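# About Tekden

Tekden runs the housekeeping and room-service side of residential hotels and serviced apartments. The company was founded by Wakana Hirano and Kaj Mikkelsen and now employs 68 people at 11 properties.

Automation became part of our daily work when we took over the Wilora residence. Staff there walked long corridors many times each shift, carrying small items from one door to the next. Much of that carrying is now assigned to robots. Decisions about guests, rooms, and repairs remain with our employees.

## What has changed for our staff

No position was removed when the robots were introduced. Two new job titles were created, route planner and floor lead, and both were filled from within the housekeeping team. Britt-Marie Bakke, our first floor lead, came from the night shift at Wilora. She approves each new task before it is used in a building where guests are staying.

Employees receive paid training during working hours. Any employee may stop a robot at any time and is not asked to justify the decision.

## How tasks are prepared

New tasks are first worked out in simulation. Samer Ghanem and his group build the interiors, including doors, hallways, and furniture, and housekeeping staff review the results with them.

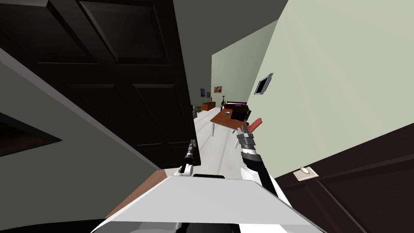 Staff comments from these reviews are recorded and answered in writing. Several have led to changes in the order of work, mainly in how a robot waits when a door is open and a person may be coming through.

Questions about employment and training should be addressed to Géza Vincze at the Tekden main office.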